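Kerka Laundry and Folding
About us

Kerka is a wash, dry and fold laundry in Estenholm. We opened in 2014 in the old Benedetti shoe repair shop on Randthorpe Street, with four washers and one long table. The washers have been replaced since then. The table is the same one, with a new top.

The business was started by Fulvio Cocco, who had spent nine years in a hotel laundry and wanted to do smaller loads for people who lived nearby. Gunnlaugur Blöndal joined in the second year to handle deliveries and now runs the front counter and the accounts. There are seven of us altogether, most of us part-time.

What we do

Most of our work is household laundry by the bag. You drop off a bag, we weigh it at the counter, and you get a ticket with a pickup time. Bags in before 9 a.m. are ready by 6 p.m. We also wash for 66 regular business customers in town, among them two dental offices, a swim school, a bakery and several vacation rentals.

We do not dry clean. We don't take leather, suede or wedding dresses. Comforters up to king size are fine, but please allow an extra day.

How we sort

Every bag is kept as its own order from the time it comes in. We don't mix one customer's clothes with another's to fill a machine. Within an order we sort by color first, then by fabric, and we read the care label on anything we haven't seen before. New reds are washed alone the first few times. If a label has been cut out, we wash the item cold and hang it.

We check pockets, but please check them too. Things we find go in a small envelope pinned to the outside of your finished package.

Stains are marked on the ticket when we see them. We treat the ordinary ones (coffee, grass, cooking oil, ink) at no extra charge. Some don't come out, and when that happens we write it on the ticket so you know we tried.

How we fold

Folding takes up more of the day than washing does. T-shirts are folded with the front facing up and the collar showing, so that you can find the size and tell one shirt from another without opening the stack. Sleeves go in behind. Long-sleeved shirts are done the same way with one extra turn at the cuff. Pants are folded in thirds, towels in thirds and then in half, and socks are paired flat. We stopped rolling them into balls because it stretches the tops.

If you like your things folded some other way, tell us once and it goes on your customer card. A good many cards say things like "no crease in front" or "kids' shirts in half only." Shirts can be stacked by color, by size or by the person who wears them.

Finished orders are wrapped in brown paper and tied. Vacation rental linens go back in the customer's own bins with a count sheet on top.

Prices and hours

Household laundry is priced by the pound, with a four-pound minimum. Comforters, blankets and bath mats are priced by the piece. The current list is posted at the counter and we will read it to you over the phone. Delivery is free inside Estenholm for orders over $70, and a flat fee applies below that.

The counter is open from 7 a.m. to 7 p.m. In December we stay open an hour later, and we close for one week at the start of the new year to service the machines. 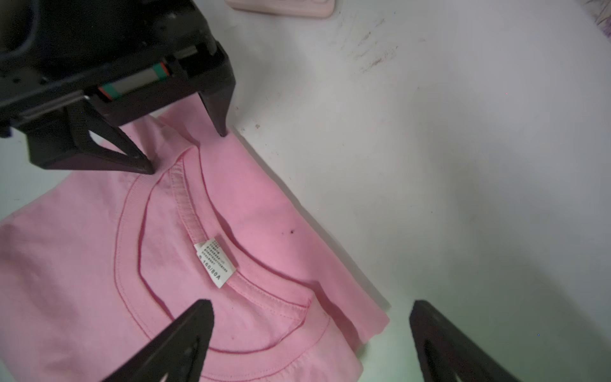
Pink T-shirt, size S, folded front up.

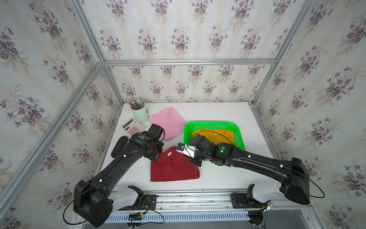
Can I ask for unscented detergent?

Unscented is what we use for every order unless your card says otherwise. If you would prefer a scented detergent or fabric softener, mention it at drop-off and we will add it to your card. You can also bring your own in a labeled bottle, and we will keep it on the shelf with your name on it.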